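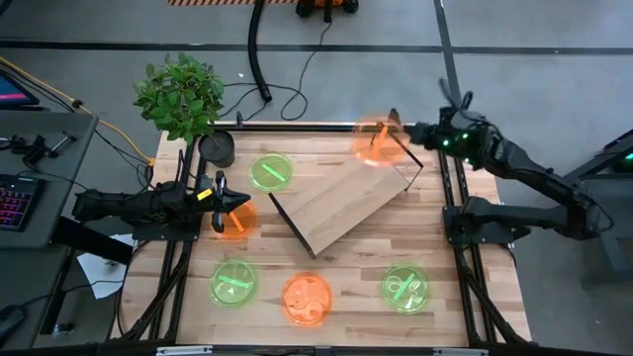
Do you need matching arms to build a two-arm table at home? It helps a lot, but what you need first is a frame stiff enough that one arm moving doesn't shake the other one.

I get asked that a lot, mostly by people who are staring at one arm in a shopping cart and wondering about a second. So this post is about the table, which took me longer than anything else in the build and which I was sure would be a weekend job. It was not a weekend job. I started in April and I was still shimming one corner well into the summer.

The first version was an old door on sawhorses (don't laugh, it was free). With one arm bolted down it was okay. With two, every time the left one stopped short, the right one wobbled, and you could watch a pick go wrong from across the room. I tried sandbags. I tried slowing everything way down. Then Juwita Subramaniam came over to borrow my tap set, leaned on the door with one hand, and gave me a look.

So now it's a butcher-block top inside a black aluminum extrusion frame, and I love it. The extrusion was $200 for the lot from a surplus place in Ravbridge, cut to length, and I only got one cut wrong. If you're ordering, check whether your measurement includes the width of the bar you're butting up against. Mine didn't. I still have the short piece and it's a pretty good straightedge.

The board with the black edging was kind of an afterthought, and I've moved it more times than I can tell you. It lies diagonally across the table at the moment, which splits the space up and makes both arms plan their way in instead of swooping straight across to a dish. Keeping it square to the table made everything too easy! I want the annoying version, because the annoying version is where I find my bugs.

The dishes are my favorite part. They're see-through, and the overlay puts a color on each one, lime green or orange, so I can tell at a glance what the software thinks it's looking at. Before I had that I was reading numbers off a terminal and trying to match them up in my head, and I got it wrong all the time. Prasetyo Sinaga wrote the first pass of the overlay one night at the Wuisan workshop and I've been messing with it since – any ugly parts are mine.

Clear dishes are a pain, by the way. Depth readings go straight through them or bounce off somewhere silly. I've got 1,635 saved attempts on my drive now and a big chunk of the early ones are a gripper closing very confidently on nothing. What got me moving again was going for the rim and ignoring the middle completely.

Other stuff I'd do differently: route the cables before you mount anything. I did it after, and I've redone it twice. Put tape lines on the floor early too, and then stay behind them when the arms are live. And get longer bolts than you think. I bought a bag of 18 mm ones and ended up driving back to Drarville for more.

Next up is getting the two arms to hand a dish over in mid-air. So far Purko (that's what my kid named the whole setup) will do it at a crawl, with my thumb on the stop button. I'll post the bracket drawings once I've fixed the hole spacing, so please don't print the old ones.

Search this blog
Type and hit enter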